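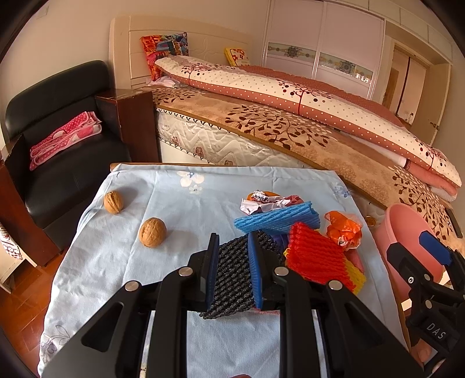 # Virno Packaging Terms

By Gaetano Pagano, September

Virno is a table of English words for light packaging, collected from parts catalogues, packing lists and returns forms. Each row holds one term, the material it was used for, and the source type. The table has 1,285 rows in release 7.

## Files

- `terms.csv`: the main table, UTF-8, comma-separated
- `sources.csv`: source types and short codes
- `merge.csv`: 262 pairs of terms treated as the same

## Columns

`term` is lower case and singular. `material` takes one of the values in `sources.csv`, sheet order. `region` is blank where the source gave none. Blank does not mean "all regions".

Foam net, foam sleeve and mesh sleeve are kept as separate terms. Tennant merged them, and counts taken from the two tables will differ. "Carrier" is filed under plastic bag only if the source is British or Irish.

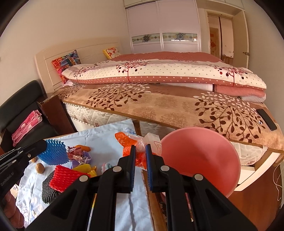
Bags are split by material first and by use second. Colour words are dropped from `term` and kept in `note`, so "clear bag" appears as "bag" with `note` set to "clear".

## Known faults

Rows taken from Gilel scans have poor hyphenation. In 90 rows the hyphen at a line end was kept by mistake. Sort on `src` before joining to `merge.csv`, or duplicate keys will appear.

## Comments

**dirk_h:** "sheet order" under Columns is unclear. There are no sheets in a CSV.

**G. Pagano:** Left over from the old spreadsheet. Read it as row order.

**mossop:** Is "void fill" in? I can only find "infill".

## Related

- Dirneck Carton Codes
- Tennant Wrapping Glossary
- Gilel Catalogue Scans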